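Nonadton workshop, bench log
23/09/2024
Subject: Clenura cell, unplanned protective stops

The arm entered a protective stop twice during the tabletop pick sequence, both times on the descent and with fault code 2719. No contact with personnel was reported. The sequence was suspended after the second stop. 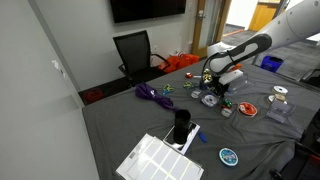 The controller log gives the same joint on both occasions, joint 2, with the torque limit exceeded at step 19. The first stop was cleared by a standard reset. The second required a full restart of the Baptiste controller – the reset request was refused.

Two causes remain open: an incorrect payload value after the last tool change, or a table height that no longer matches the stored plane. The cloth is wrinkled, and its folds may add to the height error. 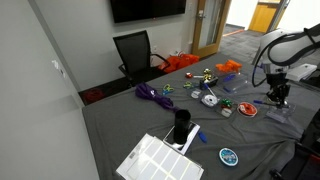 Gripper above the clear acrylic stand, blue pen alongside.

Payload is to be re-entered and checked against the Parkine data sheet before power is restored. The table plane is to be taught again at all corners, with the cloth in place.
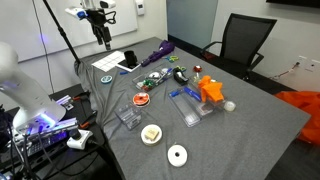
Until both items are signed off, the cell is limited to reduced speed – manual mode only, with one person at the emergency stop. The February settings file must not be reloaded.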